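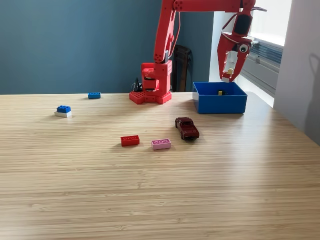
March, Flitham room, afternoon

Sorting the mixed tubs before the Kettani loan goes out. The tubs came back from the last borrower with everything tipped in together, so bricks, vehicles, animals and a fair bit of grit were all in the one lot. I'm working on the light timber table because small parts show up well on it. Yellow goes in the blue bin first. It's the easiest colour to pick out against that blue, and a straight-sided bin means nothing rolls back under a lip. The red, pink and blue bricks stay out on the tabletop until the yellow is finished, and so does the maroon pickup, which belongs with the vehicles and shouldn't have been in a brick tub at all.

Method, same as last time with one change. Tip out a scoop, spread it flat, pull one colour, push the rest back. Last time I tried pulling two colours at once and kept putting pink in with red under the old tube light. One at a time is slower per scoop but there's no second check afterwards. Scoop size matters more than I thought. A full ice cream container is too much. Half is right.

Tub 1 took 55 minutes including the wipe down. Tub 2 was quicker, didn't write down the finish. Tub 3 not started, it's the sticky one.

Washing. Mesh bag, warm water, squirt of dish soap, 20 minutes soaking, then swish and rinse twice. Don't use the hot tap straight. The Padus bricks went cloudy when we did that and the grip on them has been poor ever since. They still go together but a tower more than a hand high leans. I've kept them in their own bag marked PADUS - CLOUDY, please leave them there. They're fine for sand play.

Dry on the rack by the window with the studs down so the water runs out of the hollow side. Studs up and they're still holding water the next morning. Old towels underneath. The grey towel sheds fluff, use the striped ones.

Vehicles don't get soaked. Damp cloth, cotton bud around the axles, dry straight off. Anything die-cast gets checked for chipped paint and goes in the shallow tray, one layer only, so they don't knock the finish off each other. Spin the wheels before putting them away. If a wheel drags it's nearly always hair wound around the axle and the fine tweezers will get it. Tweezers are back in the top drawer.

Labels. Brelludel want the colour name and the stud count on each bag now, so "red, 3 stud" and not just "red small". Fair enough, our "small" has meant different things over the years. Noel Ignacio has the label maker at his desk. I've written them in marker for the moment and they'll need redoing. Masking tape comes off clean if you don't leave it more than a week or so.

Odd pieces. Anything I can't match goes in the jar on the second shelf. Don't throw out single pieces from the jar, a few of them turned out to be from the Kettani set last year and we'd already paid for replacements. The jar is getting full and could use someone with a free half hour.

Grit: most of it is sand, some biscuit. Swept the table between scoops with the soft brush. The stiff brush scratches, I've moved it to the sink.

Noel asked whether we should keep sorting by colour or go by size. My view is colour for the loans and size for our own shelves. Borrowers put things back by colour without being told. They don't by size. Happy to be argued with, write below if you think otherwise.

Still to do:
- tub 3
- finish red and pink, separate bags
- blue bricks, check count against the Kettani sheet
- vehicles back to shallow tray
- new handle for the mesh bag, cord is fraying
- ask Brelludel if clear bags are all right or if they want the zip kind

Note from N.I., next morning: rack was dry by 9. Label maker is out of tape, have ordered more. Agree on colour for loans.

Last updated: March
Contact: Flitham workroom, front desk | © Flitham | Back to top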